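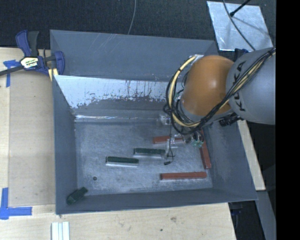 The KUKA arm over the picking bin, with the green and red test blocks.

Bin picking work package – progress report, July 10, 2021
Prepared for the Nirketti equipment fund by the Fodeo project lead, Dindcombe workshop

I promised you a report with good pick numbers in it, and I'm afraid you're mostly getting a report on a cable. I'll get to the numbers, but the cable ate a good part of this period and you should hear about it from me before you see it in the spending sheet.

What happened

We were partway through a long unattended-style run (someone is always in the room, but we keep our hands off) when the arm went down for a block near the right wall, closed on it, and started back up with the fingers reporting open. They were not open. The block came up, the software believed the gripper was empty, and it went straight into the next pick with a block still in its grip. The held block hit one lying on the floor of the bin, the arm pushed down for a moment, and then the force limit tripped and everything stopped.

No one was hurt and no one was inside the taped area. The bin shifted a little on the table and one finger bracket cracked. I hit the emergency stop anyway, which is the rule, even though the arm had already stopped itself.

It did the same thing twice more over the next few days, so three stops in all, and the second and third were gentler since we had slowed the approach by then.

What we found

My first guess was the gripper software, and I was wrong. I spent four days on that guess, so that's on me. The fault was in the finger position signal. Our cables come down the arm and loop around to the tool, and when the wrist turned far enough to line up with a block lying along the right wall, the loop pulled tight and the signal dropped out. The controller then kept using the last good reading, which was "open". Turn the wrist back and the signal returned, so every bench test we ran looked perfect. Very annoying!

We only caught it by turning the wrist by hand in small steps with the log running.

What we changed

The signal wire has been replaced and the loop is longer. A lost signal now counts as a fault and stops the arm where it is, with the fingers holding whatever they hold. We also limited how far the wrist can turn in one move, so blocks along the side walls now take some 5 seconds longer to pick. I'd like that time back eventually, but I'm not going to chase it this quarter.

The bin is clamped to the table and its position gets checked against the tape before each run. The longer loop does hang lower than I would like near the tool, and I want a proper cable guide there before we go back to full speed – right now we're running at reduced speed only.

Where that leaves the plan

The comparison of the two pick planners, which I told you in February would be finished by now, is not finished. The Alemneh planner has its full set of runs. Ours has about half, and I threw out everything recorded with the old wire, because I can't tell which readings to trust.

I'm asking for three extra weeks on this milestone and no extra money. The new brackets and wire came out of the spare parts line, and the cable guide will too. The written incident notes and the signal logs are in the shared folder if your safety people want them, and I'm happy to go through them on a call.

Next up: fit the guide, repeat the wrist test with a block in the fingers, then restart our half of the runs from zero.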